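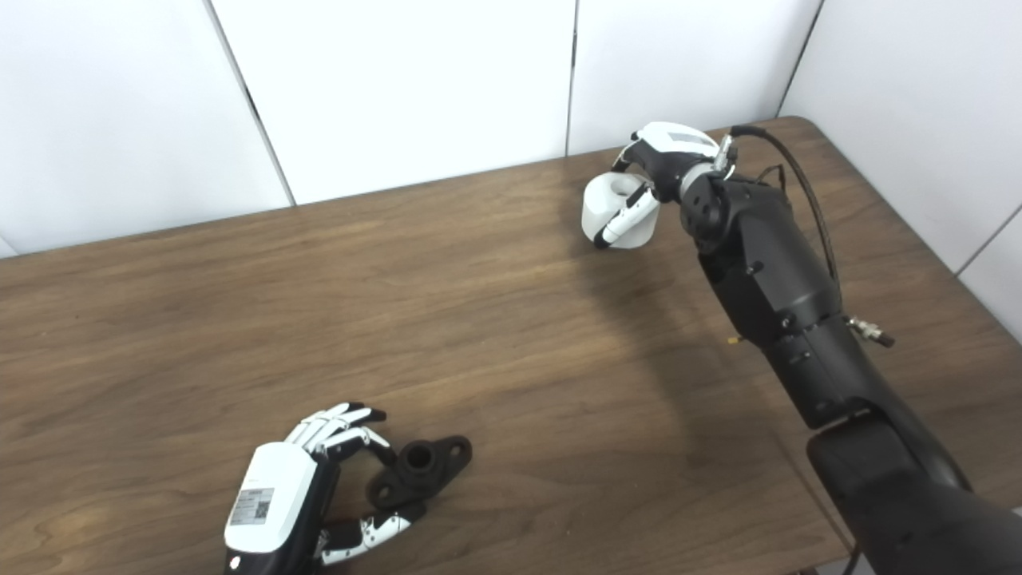
**Gaswood Shop Sheet, no. 57, October**

Bench tips this time. Mostly fittings, flanges, odd round parts, and how to keep a wood top from getting wrecked by them. Typed up between jobs so bear with me.

### Before anything comes out of the drawer

- Clear the top. All of it. Coffee too.
- Wipe with a dry rag first, then a barely damp one, along the grain. Grit under a metal flange is what leaves those half-moon scratches.
- Good light from one side. Overhead only and you won't see a burr till it's in your thumb.
- Table against the wall? Fine, but pull it out an inch every so often. Small screws live back there.

### Sorting fittings

Dark fittings on brown wood dissapear. Lay down a pale dish towel if you're doing the tiny ones. Big ones can go straight on the wood, flat face down, if the face is clean.

Check for size with the mating part in hand, not by eye. Cinzia D'Amico swears by a strip of masking tape on each one with the size in pencil. Pencil, because marker bleeds thru. I've come around to it. Did 25 of them before lunch and haven't mixed up a pair since.

Threads: old toothbrush, dry. Oil only after they're clean or you make paste.

Don't tip the whole bin out. Take out what you need for this job and put the lid back on.

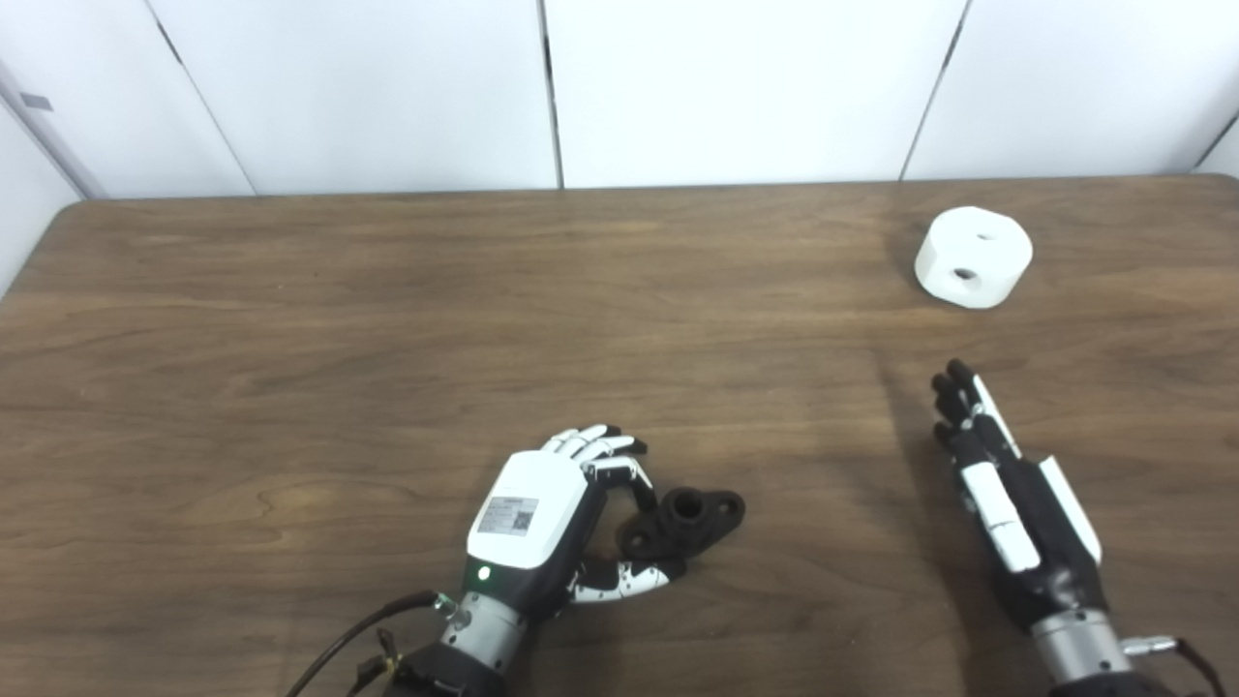

Then one part at a time, and keep whatever it has to match out on the table with it, toward the back where your elbow won't find it. Holes facing you. Saves spinning everything around twice.

Squat round blocks are better than tall ones for this. Tall stuff falls over and rolls, always toward the floor drain.

### Holes that don't want to line up

- Look straight down the hole, not from the side
- Start by hand. Two full turns by hand before any wrench
- If it binds, back off. Do not muscle it
- Chalky dust in the hole: blow it out with a straw, eyes shut, or use a pipe cleaner
- Still tight? Set it aside. Try again with fresh hands in the morning

Shayne Tautahi wrote in to say a dab of candle wax beats bar soap on stiff threads. Tried it, he's right. Soap pulls damp.

### The table itself

Paste wax on the wood, thin, twice a year. I use the Rorkis tin, any plain one will do. Rub on, wait 9 minutes or so, buff off. Skip the rounded corners with the buffer and do those by hand, they burn through fast.

Felt dots under anything heavy that stays put. Check them, they collect grit same as everything else.

Light scratch: walnut half rubbed across it. Deep one: leave it alone, it's a workbench.

White wall panels behind a bench pick up greasy marks right at hand hight. Dish soap, warm water, soft cloth. Run a dry paintbrush down the seams after, the dust packs in there and goes gray. No scouring pads, they leave a shiny patch you'll see forever.

### Putting away

Mates together. If two parts belong to each other they go in the same bag, even if it messes up your system. Bag gets a label on the outside AND a slip of paper inside. Labels fall off.

Shallow trays beat deep bins. Mine are the Storis ones, old, lids cracked, still fine.
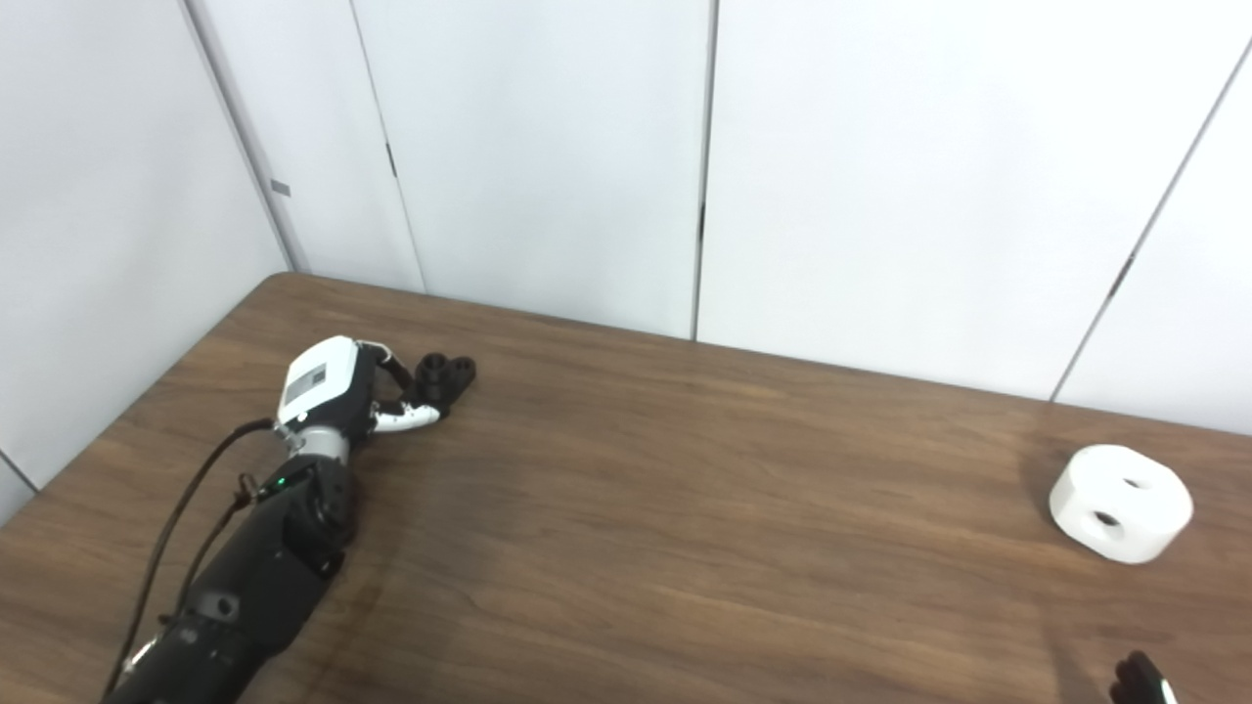
*White round block, right side of the wood top.*

Last walk around the bench: floor, chair seat, cuffs of your pants. Found a missing set screw in a cuff once at 11 at night.

Next sheet: glue. What sticks, what lies about sticking. Send yours to Box 1346, Gaswood, or leave a note at the Kushnir counter. Short ones get printed first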